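Powder coat vs bare metal for wash-down sorting bins

Gralholm Shop Forum > Finishes and Coatings > Thread

bresden_fab
Posted 7:42 AM

Looking for input on finish for a run of open-top produce bins, sloped walls, flat floor. The customer handles fruit and wants them rinsed every shift. Mild steel, 14 gauge, fully seamed. My plan is zinc-rich primer plus a polyester powder top coat at 3 to 4 mils. The customer is asking whether we can leave the floor bare and coat only the walls. I don't like it but can't give a firm argument against it. Quote is $2,921 for the batch with full coating, $998 less if we skip the floors.

Cevum
Posted 8:15 AM

Bare mild steel with a rinse every shift will rust in days. If the floor is bare it has to be stainless. 304 is fine for most fruit. If they use a chlorine sanitizer at any real strength, look at 316.

Also, check whether your powder is rated for direct food contact. Most general purpose polyester is not. Ask the supplier for the letter, and keep a copy with the job folder.

aitken_r
Posted 8:31 AM

I disagree that stainless is automatic. Hot-dip galvanized floors have lasted years for me in dry sorting. They look terrible after six months but the section thickness is still there.

Cevum
Posted 8:40 AM

He said rinsed every shift, and he said fruit. Fruit acid takes zinc off. Galvanized is the wrong call for that service.

aitken_r
Posted 8:52 AM

Whole fruit isn't juice. But fine, for wet service I would not argue hard for it.

bresden_fab
Posted 9:20 AM

Letter requested. Sanitizer is quaternary ammonium, no chlorine, so 304 would do. The problem with a stainless floor in a mild steel shell is the joint. Dissimilar metals, wet, with a coating edge right at the seam. Has anyone done this and gone back to look at it later?

Catríona Fitzgerald
Posted 10:04 AM

I have, twice. The coating failed at the seam both times. Water gets under the cut edge of the powder and creeps. The stainless is unaffected and the carbon steel next to it goes. If you must mix them, coat over the joint and at least an inch onto the stainless, and blast the stainless first or the powder won't hold. My preference is all 304 with a 2B finish and no coating anywhere. Higher material cost, but you drop the blast, the primer, the oven time and the touch-up.

On wear: people specify finish by corrosion and forget abrasion. Slopes and floors take different kinds of damage, so judge them separately. The gray bin below has thin dark vertical scratches on the upper part of its slanted panel and a broad smudged dark area lower down, while the floor is mottled and scuffed, even with nothing heavier than a pear or a clear cup at the rear left. Compare the upper and lower slope before you decide one film thickness will do for the whole bin.
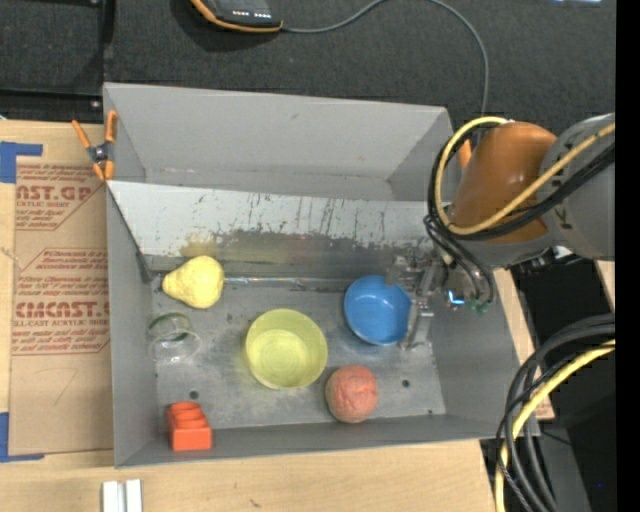

m_tolliver
Posted 10:37 AM

What is the yellowish stain at the left end of the dark area? If that's on a painted panel I would want to know whether it wipes off.

Catríona Fitzgerald
Posted 10:49 AM

Can't tell you from a photo. Try a solvent wipe on a white rag first. If color transfers it is residue. If it doesn't, check film thickness on both sides of the mark.

aitken_r
Posted 11:10 AM

Going back to film thickness, 3 to 4 mils is thin for a slope that gets product dumped on it. I would go to 6 in two coats. Past 8 you start to chip at the corners.

Cevum
Posted 11:26 AM

Two coats also doubles the chance of intercoat failure if the first one is overbaked. Gel the first coat, full cure on the second. And break every edge before blast - powder pulls back from a sharp corner no matter how thick you spray it.

bresden_fab
Posted 1:55 PM

Ran numbers on all 304, 2B, no coating. It adds $1,000 to the original quote. Sent both options to the customer and withdrew the bare floor version. I'm asking for a continuous weld at the rear seam in either case, ground flush on the inside.

m_tolliver
Posted 2:12 PM

Passivate after grinding, or the heat tint will rust and they will call you about bad stainless.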